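Home | Posts | Moving | Contact

What I kept and what I left in Umier

22 January 2019

We have been in Drerkport long enough now that the last boxes are open, so I want to write down how the move went while I still remember it. The distance was 3516 kilometers by road. The moving company, Brastetti, charged by volume, and every extra cubic meter cost 300 on top of the base price. That made the decisions about furniture easy. The bed stayed, the big table stayed, and the bookcase went to the neighbors downstairs.

The smaller things were harder. A wardrobe is one decision. A kitchen drawer is dozens, and most of what is in it has no value to anyone else. I spent two whole evenings on one drawer and ended up with almost everything back in it. I asked on here back in August how other people handle this, and got more replies than I usually do. 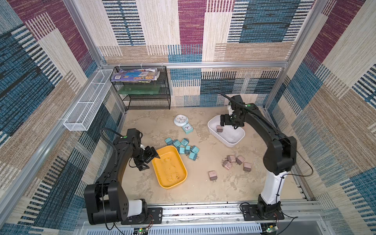 Mwajuma Athumani wrote that she gives every drawer one shallow container and ten minutes, and whatever doesn't fit when the time is up goes in a bag by the door. She doesn't look in the bag again. I tried it her way and it worked for the kitchen and the bathroom. It did not work for the desk, where I had letters and papers that needed reading before I could decide.

For papers I did something slower. I made one pile for tax and rent, one for anything with handwriting on it, and shredded the rest. The handwriting pile came to one shoebox and I brought all of it.

Cloth was the other problem. My mother's blankets and covers take up a lot of room and we already had enough bedding. But they are the things that make a room look like ours, and the new apartment has white walls in every room. I left winter coats behind to make space for them – we were told it barely gets cold here. It does get cold here. I have since bought a coat. 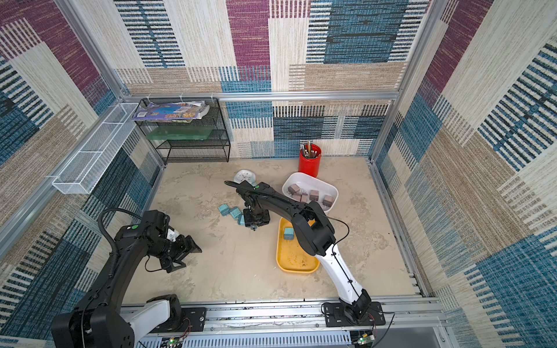 Purple, teal and beige patchwork on three sides.

The truck took longer than promised. Brastetti told us it was waiting at a depot in Minja for a second load to fill it up, and that is allowed under the contract, on a page I had not read closely. We slept on borrowed mattresses and ate out of two bowls. If you are booking a shared truck, ask where it stops and for how long, and get the answer in writing.

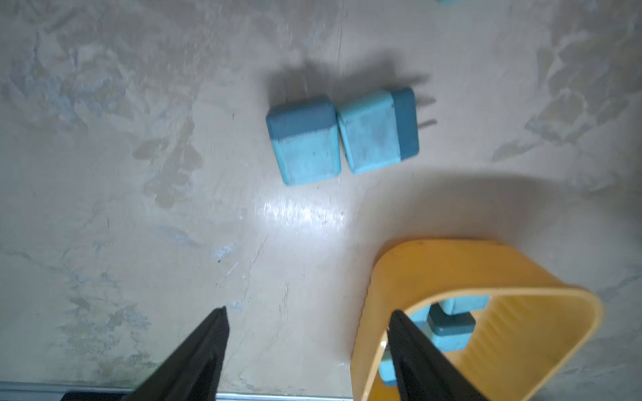

Wekesa Lema
Writer and editor

When it did come, everything was there except one lamp. I filed a claim and they paid 297 after I sent the receipt. The form asks for a photo of each item taken before packing, and I happened to have one because the lamp was in the background of a birthday picture. Next time I would walk through every room and take photos first.

Small electrical things are worth planning for too. I packed ours at the bottom of the heaviest box, so on the first night we had phones and no way to charge them. Put the chargers and plugs in the bag you carry yourself, along with the kettle and a roll of toilet paper.

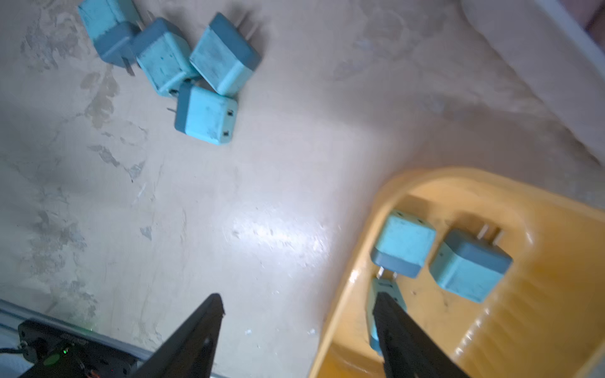

What I would do differently

Start with the papers. They take the longest and they are the only part that can't be rushed.

Label boxes on the side. I wrote on the lids, and then we stacked them.

Keep the coats.

I still have one box marked "misc" in the hall closet, and I am going to open it this weekend and use the ten-minute rule on it.

Recent posts
Finding an apartment in Drerkport from far away
Reading a moving contract
Cooking with one pot
Replies to the August question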